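I want to write some posts about automation at my work, because friends keep asking me if the robots took my job. Short answer: no. Longer answer is this thread.

I work at Trivari. We check simulated homes where cleaning and tidying robots are trained. Before, four of us placed every object in every room by hand. One room could take me until lunch.

Since January a placement tool does this. We call it Jirura. It fills rooms during the night, and when I come in the morning there are 667 new ones waiting for somebody to say yes or no.

So my work changed from making to judging. I thought this would be easier. It is faster, but it is not easier. My eyes are tired in a different way than before.

Typical bathroom corner from the batch I had open on Thursday:

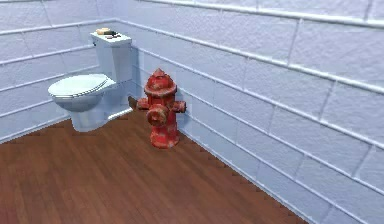

The tool has rules about size and about things not falling through the floor. It has no rule about what people keep at home. We had a long discussion about whether we should add one. My colleague Arash Bagheri said no, a robot must also manage in a house that makes no sense. I voted with him, but it took me a week.

What I miss: we had small habits when we built by hand. Arash always hid one lemon somewhere in his kitchens, and the rest of us had to find it. Now there are no habits. You cannot tell who made a room.

What I do not miss: the wrist pain. Dragging one chair 12 times until it stands straight.

Kitchens are the slow ones for me. More objects, more surfaces, more places where I have to zoom in and look if something is floating a little bit. 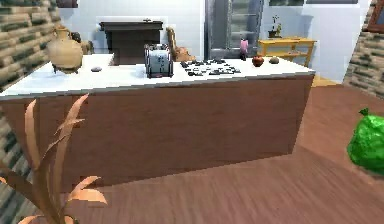 Our manager, Brock Pelletier, first wanted each of us to review 100 rooms per day. We tried it. By the afternoon I was pressing yes without really looking, and I told him so. He took the number away and now we stop when we feel we are getting careless. I respect him for this.

The part that worries me is new people. I learned to see mistakes by making them myself. Somebody who starts now only gets the yes and no buttons. I asked if beginners can build by hand for their first month, and the answer is "maybe" - I will keep asking.

If your work also changed from doing to checking, please write me how you keep your attention. I take a walk at three o'clock and it helps a little.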